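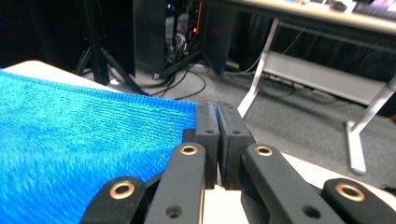
Folding standard for blue bath towels, Trilthorpe residence
4 replies

linen_desk_kokstead
Members are asked to comment on the proposed standard before it takes effect in June. Each towel is to be laid flat on the white table, folded in half lengthwise, then folded in 2 again across the width. The folded edge faces the front of the shelf.

gmeng
I do not support the lengthwise fold. Our shelves at Kang are shallow, and a towel folded in this manner hangs over the front. Thirds would fit.
Guilan Meng, Housekeeping

jadon_stores
Thirds were used at Jadon until last year. The stacks leaned, and staff had to refold them. We handle 600 towels a month and would prefer to keep the halves.

gmeng
The leaning may be a matter of stack height. May I ask how high the stacks were?

jadon_stores
Stacks were kept to 51 centimeters. I accept that this was too high for a ribbed towel. I remain of the view that halves are quicker to teach.

linen_desk_kokstead
Both positions are noted. Halves will remain the standard for Trilthorpe and Jadon. Kang may fold in thirds, provided that the edges are straightened by hand before the towel leaves the table. Please send shelf depths for the remaining linen rooms to this desk by 4 p.m. tomorrow.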